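Home | Projects | Reports | People | Contact

Time Alignment of Pose and Gripper Data for Hand-Held Demonstrations
Student project report, Ilton laboratory course
Benjamín Barrientos
Supervisor: Kristof Segers

3 comments | Share

1. Purpose of the project

The planner in our group, called Todesora, learns from demonstrations that a person makes with a gripper in the hand. For each demonstration we need the camera pictures, the pose of the gripper and the opening of its fingers, all on one common clock. When I joined the project, these streams were saved in separate files and every file used the time of its own computer. My task was to write the software which puts them together.

2. Method

The tool reads the streams and looks for one shared movement at the start of each recording. I compute the speed of the gripper from the pose stream and compare it with the motion in the camera pictures. The shift which gives the best match is taken as the clock offset. After this step the poses are interpolated to the time of each picture. Square markers are also detected, and they serve as a second check of the pose when they are large enough in the view.
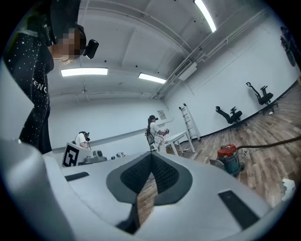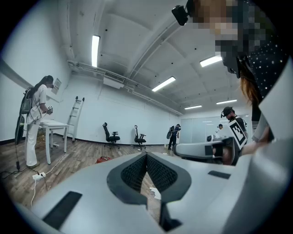 Both views were taken in the same room, from a hand-held gripper.

Ilton Student Reports, Vol. 2, p. 38

The wide lens helps the matching, as the walls and the ceiling lamps give many stable points. People are more difficult. When a person stands very near to the lens and moves, the software can take this motion for motion of the gripper. I therefore gave less weight to points which do not agree with the larger part of the picture.

3. Results

I tested the tool on 1306 short recordings from the Ekbridge set. It found an acceptable offset in 1236 of them. Most of the others had too little movement at the start, so the match had no clear peak. In a few files the pose stream had a gap, and I decided to reject these files and not to fill the gap.

4. Open points

The offset is assumed to be constant during a recording. For long recordings this is probably not correct, and a slow drift should be estimated too. Kristof Segers proposed to use a second shared movement at the end. I will try this in September, together with the new file reader from Vandenberghe.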